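How to Wash a Quilted Seat Cover Without Ruining It

Filed under Fabric Care – 33 comments

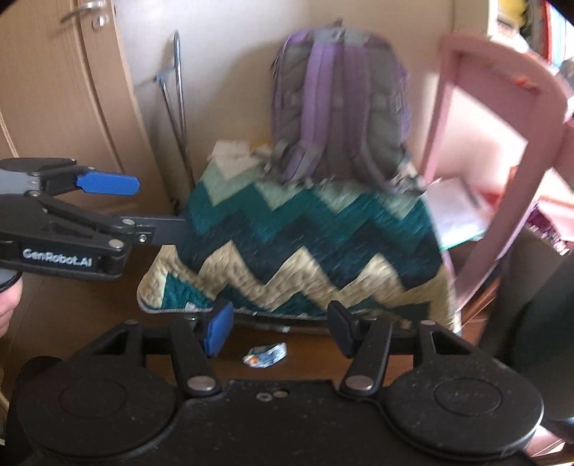 Most quilted covers die in the dryer. The wash gets blamed, but the wash was fine. What killed it was an hour on high heat, after which the batting bunched into one corner and stayed there out of spite.

What you need: mild liquid detergent, a soft brush, a big towel and a free afternoon.

1. Take the cover outside and shake it. Stand upwind. I learned this at my sister's place in Flambridge and was picking crumbs out of my hair until dinner.

2. Check the seams. A loose thread going in is a six-inch gap coming out. Two minutes with a needle now.

3. Test the dye. Dab a hidden spot with a damp white cloth. If color comes off, wash it alone and cold.

4. Brush any stains with a drop of detergent and wait ten minutes.

5. Run it cold on gentle, with half the soap you think it needs. Then halve that.

6. Roll it in the towel and press. No wringing.

7. Dry it flat, in shade, and flip it once. Mine takes until the next morning in September, longer if the cat finds it.

Ironing is optional. I have never met anyone who took the option.

Next: getting candle wax out of corduroy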